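Segmentación de bordes y planificación de agarre con cámara de muñeca en encimeras de cocina
Memoria del proyecto de la asignatura Laboratorio de Robótica II — Grupo Cernden

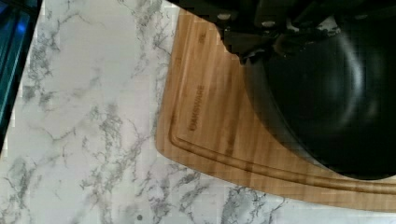 1. Introducción

El objetivo del proyecto era escribir el software que permite a un brazo de seis ejes localizar el borde de un recipiente de cocina, colocar la pinza sobre él y cerrarla sin empujar el recipiente fuera de su sitio. Toda la percepción se hace con una única cámara RGB montada en la muñeca. No usamos sensor de profundidad ni cámara fija externa, porque el enunciado de la asignatura pedía una solución que funcionase con un solo sensor de bajo coste.

El trabajo se apoya en dos piezas que ya existían en el laboratorio: Gezer, la biblioteca de control del brazo que mantiene el departamento, y Vokgate, un planificador de trayectorias que desarrolló un grupo de un curso anterior. Nuestra aportación es el módulo de percepción, al que llamamos Nulell, y la capa que une los tres programas.

Esta memoria describe la arquitectura, las decisiones que tomamos, los resultados de las pruebas y los problemas que quedaron sin resolver.

2. Planteamiento del problema

Un recipiente negro con acabado antiadherente es un caso difícil para una cámara pequeña. La superficie devuelve poca luz y tiene reflejos suaves que cambian de sitio cuando se mueve la cámara. Además, la pinza también es negra y proyecta sombra sobre lo que tiene debajo. En la zona donde coinciden la pinza, su sombra y el interior de la sartén, los valores de gris son casi iguales y un detector de bordes clásico no encuentra nada útil.

El fondo plantea la dificultad contraria. Una encimera con dibujo de mármol está llena de líneas grises finas e irregulares, y un detector de bordes las encuentra todas. Una tabla de bambú añade la veta de la madera y, si tiene ranura para el jugo, un contorno redondeado paralelo al borde que se puede confundir con el arco de un recipiente. En nuestras imágenes la tabla lleva además la marca FARBERWARE grabada dentro de la ranura, y las letras oscuras producían un grupo de bordes cortos justo en una región que el algoritmo debía descartar.

Resumiendo los requisitos que nos fijamos al empezar:

Obtener el arco visible del borde aunque el recipiente no quepa entero en la imagen.
No confundir el arco con la ranura ni con el contorno de la tabla.
Dar una estimación de confianza y no mover el brazo si la confianza es baja.
Funcionar en el ordenador del laboratorio, sin tarjeta gráfica dedicada.

3. Arquitectura

El sistema tiene tres procesos que se comunican por mensajes. Nulell recibe la imagen y la posición de las articulaciones y publica una lista de candidatos de agarre. Vokgate recibe los candidatos, descarta los que no son alcanzables y calcula la trayectoria. Gezer ejecuta la trayectoria y devuelve el estado del brazo.

Al principio lo teníamos todo en un solo programa. Lo separamos en la segunda semana, después de comprobar que cada vez que la segmentación tardaba más de lo normal el bucle de control perdía ciclos y Gezer activaba la parada de seguridad. Con procesos separados, el control mantiene su frecuencia aunque la percepción vaya con retraso.

Cada mensaje lleva la marca de tiempo de la imagen de la que procede. Vokgate rechaza cualquier candidato con más de 200 ms de antigüedad. Este valor lo elegimos a mano mirando los registros: con un límite más estricto se rechazaban candidatos buenos y con uno más amplio el brazo corregía sobre posiciones que ya no eran válidas.

4. Módulo de percepción (Nulell)

4.1. Máscara de la propia pinza

La pinza aparece siempre en la parte superior de la imagen y su posición respecto a la cámara solo depende de la apertura de los dedos. Generamos una máscara para cada nivel de apertura y la aplicamos antes de cualquier otro paso. En los niveles intermedios se interpola entre las dos máscaras más cercanas.

La máscara elimina la pinza pero no su sombra. Probamos a dilatarla para cubrir también la sombra y el resultado fue malo, ya que la sombra depende de las luces de la sala y en algunas posturas la máscara dilatada tapaba la mitad del borde que queríamos detectar. Dejamos la dilatación en unos pocos píxeles y tratamos la sombra en el paso siguiente.

4.2. Segmentación

Usamos una red pequeña de tipo codificador-decodificador con cuatro clases: encimera, tabla, recipiente y otros. La clase «otros» recoge todo lo que no interviene en el agarre.

El conjunto de datos tiene 984 imágenes etiquetadas por nosotros. De ellas, 219 se reservaron para validación y no se usaron en ningún ajuste de parámetros. El etiquetado fue la tarea más larga del proyecto. Empezamos dibujando polígonos completos y cambiamos después a un método semiautomático, en el que la propia red proponía la máscara y nosotros la corregíamos. Las primeras propuestas eran tan malas que costaba lo mismo corregirlas que empezar de cero; a partir de la tercera ronda de entrenamiento sí se notó el ahorro.

Las zonas donde la sombra de la pinza se mezcla con el recipiente se etiquetaron como «ignorar» y no contribuyen a la función de pérdida. Fue un cambio de pocas líneas y mejoró más los resultados que cualquier modificación de la red. Antes cada uno de nosotros trazaba la frontera donde le parecía, y la red aprendía una media de opiniones distintas.

4.3. Ajuste del arco

De la máscara de la clase recipiente extraemos el contorno y nos quedamos con los tramos que limitan con la tabla o con la encimera. Los tramos que tocan el límite de la imagen o la máscara de la pinza se descartan, porque no corresponden a un borde real del objeto.

Con los puntos restantes ajustamos una elipse mediante RANSAC. El ajuste de una elipse completa a partir de un arco corto es inestable, así que añadimos dos restricciones: la relación entre ejes tiene que ser compatible con el ángulo de la cámara, que conocemos por la cinemática, y el semieje mayor debe estar dentro de un intervalo razonable para un recipiente de cocina.

La ranura de la tabla dejó de dar problemas en cuanto pasamos de detectar bordes a segmentar por clases, porque tiene tabla a los dos lados y nunca aparece como frontera entre clases distintas. Lo mismo ocurrió con las letras grabadas.

4.4. Confianza

La confianza combina la fracción de puntos que RANSAC acepta, la longitud del arco visible y la estabilidad de la elipse en las últimas 10 imágenes. Si la elipse salta de una imagen a otra, la confianza baja aunque cada ajuste por separado parezca bueno. Cuando no se alcanza el umbral, Nulell pide un desplazamiento corto de la cámara hacia el lado donde el arco sale de la imagen y vuelve a intentarlo.

5. Planificación y control

Nulell propone puntos de agarre repartidos por el arco, con la orientación de la pinza perpendicular a la tangente. Vokgate los ordena según la distancia a los límites articulares y según la holgura respecto a la superficie de apoyo. Esta segunda parte la tuvimos que añadir nosotros. La versión original trabajaba con un modelo de mesa plana sin nada encima, y con una tabla sobre la encimera el plano de apoyo queda más alto de lo que el planificador cree.

La solución fue sencilla: si la máscara indica que el recipiente limita con la clase tabla, se suma al plano de apoyo el grosor de la tabla, que se lee del archivo de configuración. No es una solución general. Si se cambia la tabla hay que medirla y editar el archivo a mano.

La aproximación se hace en dos fases. En la primera, el brazo se coloca sobre el punto elegido con la pinza abierta. En la segunda desciende despacio y corrige la posición lateral con cada imagen nueva — siempre que el arco siga siendo visible. En el último tramo la pinza tapa el borde y el descenso se termina en lazo abierto con la última estimación buena.

6. Pruebas

Hicimos las pruebas con la misma configuración de encimera y tabla que en la captura de datos, cambiando la posición y el giro del recipiente entre intentos. Registramos para cada intento el candidato elegido, la confianza y el motivo de la parada cuando la hubo.

El comportamiento fue bueno cuando el arco visible era largo y el recipiente descansaba por completo sobre la tabla. Los fallos se concentraron en dos situaciones. La primera es el recipiente a caballo entre la tabla y la encimera: la máscara limita con las dos clases y nuestra regla del plano de apoyo elige la de contacto más largo, que no siempre es la correcta. La segunda es el brazo acercándose desde el lado de la luz, con la sombra de la pinza justo encima del tramo de borde que se quiere agarrar. En este caso el sistema casi siempre se detenía por confianza baja, tal como estaba previsto, pero el desplazamiento de búsqueda no ayudaba porque la sombra se mueve con la pinza.

También encontramos un error que no tenía relación con la percepción. La calibración mano-ojo se guardaba con los ángulos en grados y Gezer los leía en radianes al arrancar en modo simulación. Perdimos varios días buscando el fallo en la red, cuando el brazo real funcionaba correctamente y solo la simulación estaba mal. Ahora el archivo de calibración incluye la unidad y el programa no arranca si falta.

7. Limitaciones y trabajo pendiente

La red solo conoce un tipo de encimera y una tabla. No hemos comprobado qué ocurre con una superficie oscura, donde el contraste con el recipiente sería mucho menor. Antes de usar Nulell en otro puesto habría que capturar imágenes nuevas y volver a entrenar.

El grosor de la tabla debería estimarse. Una posibilidad es tomar dos imágenes desde alturas distintas y triangular la esquina de la tabla, que se ve bien en casi todas las posturas. Tenemos una prueba en una rama aparte del repositorio, sin integrar.

Para la sombra, la idea más prometedora es que Vokgate tenga en cuenta la dirección de la luz al ordenar los candidatos y prefiera los que dejan el borde iluminado. La dirección de la luz se podría fijar en la configuración, igual que ahora se hace con el grosor.

Por último, falta tratar los recipientes con mango. El ajuste de la elipse descarta los puntos del mango como atípicos, de modo que el planificador no sabe que existe y puede elegir un agarre que choque con él.

8. Entrega

El repositorio contiene el código de Nulell, los cambios sobre Vokgate en forma de parche, los pesos de la red y el script que regenera las máscaras de la pinza. Los registros de las pruebas están en la carpeta del grupo Cernden en el servidor del laboratorio. Para reproducir los resultados hay que lanzar primero Gezer, esperar a que publique el estado del brazo y arrancar después los otros dos procesos en cualquier orden.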